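Student robotics teams should be graded on their failure logs before their finished demos. I have judged the Wedulham manipulation contest for long enough to hold this view firmly, and the current scoring sheet gives the log 200 points out of 3,000.

A demo rewards one good run. A log shows whether a team knows why the run was good. The Farnville entry last July recorded 1,052 grasp attempts, each with the object, the commanded width and the outcome. Their arm placed ninth. Any engineer reading the file could have fixed the wrist offset in an afternoon. The winning team kept no log and could not repeat its result after lunch.

Dougal Nisbet, who wrote the scoring sheet, argues that logs are easy to pad. Some are. Padding shows up quickly when the judge asks for one entry and has the team run it again. 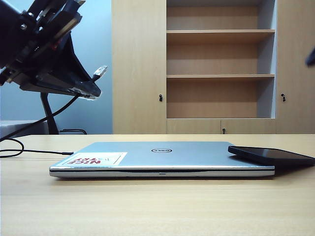 Does keeping a log cost a team too much practice time? A few seconds per attempt, if the script writes the entry and a student only marks the outcome.

I would move the log to half the total and publish every file after the event. Next year's teams would then start from this year's mistakes.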